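Vullitari method

The Vullitari method is a training procedure for two-armed robots that handle soft or transparent objects, such as plastic bags and food wrapping. It was developed by Azlan Sitompul and Adi Chong at the Kusuma laboratory and was first tested on a table task called Plirkley. The name comes from the software in which the first version was written.

Background

Thin clear plastic is difficult for robots for two reasons. Depth cameras often measure the surface behind the plastic and not the plastic itself, and the shape of a bag changes every time it is touched. Earlier work at Kusuma used a fixed model of the bag, which had to be prepared by hand and failed when the bag was folded in a new way.

Procedure

A human operator first controls both arms and performs the task many times. The original data set, named Tulora, contains 866 such demonstrations. From these the policy learns to predict short sequences of motion from the camera view and the joint positions. No model of the bag is given to it.
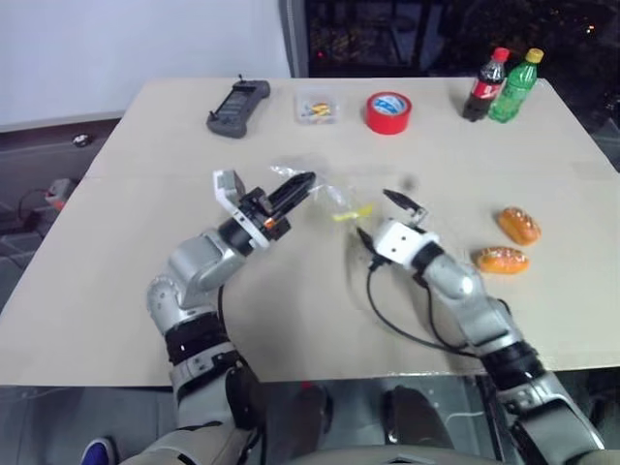

In the second stage the policy runs alone, and the operator takes over only when a grasp is going wrong. Sitompul and Chong collected 149 of these corrections. Each one is stored together with the 2 seconds before the operator took control, so that the policy also sees how the mistake began. The corrections are given a weight of 3 in the final training, while ordinary demonstrations have a weight of one.

Results

The authors reported that the corrections improved the first grasp more than any other part of the task. The passing of an object between the grippers changed very little. A version trained without the stored seconds before each correction was clearly weaker -- it often closed the fingers above the plastic and then continued as if it held something.

Limitations

The method needs an operator who reacts quickly, and the results differ from one operator to another. Bags with printed patterns were not included in Tulora. Chong later wrote that the weight was chosen by trial and should be set again for each new task.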